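Can you hang wallpaper over painted paneling in a small room?

Posted 4 March 2023 by mossy_kettle

Hi all! We moved into a little rental in Mostcombe last July and the landlord says I can do what I like with the box room as long as I don't leave holes. It has that thin paneling somebody painted cream years ago, shiny, with grooves. I want to paper it (something floral, I'm not shy) but my mother-in-law swears it'll peel off within a month. Do I have to sand the whole thing? And do the grooves show through? I have $40 left for supplies after buying the paper, so please be gentle.

tapehound
Just use peel and stick. Did mine in an afternoon, still up.

Jenalberg_Jo
I'd be careful with peel and stick on glossy paint, mine slid down the wall like a wet sock. What worked for me (a hallway and then a bathroom, so I've made most of the mistakes already):

Wash the walls first with dish soap and warm water, then rinse and leave them overnight. Scuff the shine with a sanding sponge. You don't need to get down to bare wood, you only want it dull. Fill the grooves with lightweight filler, or hang lining paper sideways across them if you can't face filling. I went with lining paper and you can only see a groove at night with the lamp on. Then a coat of wallpaper primer, and check with your landlord before that part!

As for pattern, go big if you want to. I worried a large print would swallow a tiny space, but pink ribbon diamonds with blue bows and peonies look lovely to me on three sides of something small.
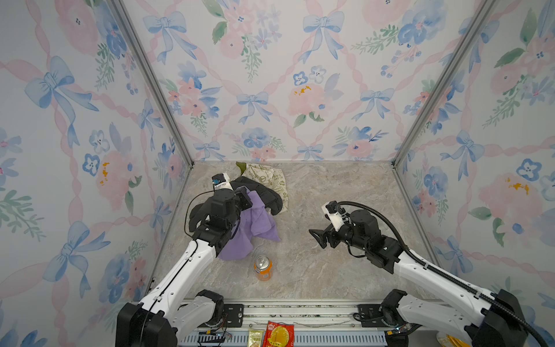

Corners and matching

Don't wrap a full sheet around an inside corner. Cut it so a half inch turns the corner, then start the next piece over that with a fresh plumb line. Your diamonds might be off by a hair there and you'll stop seeing it by the weekend.

grumbleford
Seconding the soap. Also buy one more roll than you think, from the same batch.

Related
Removing old border paste without steam
Best primer for shiny paint?
Lining paper: sideways or up and down
Renting in Mostcombe: what can I change?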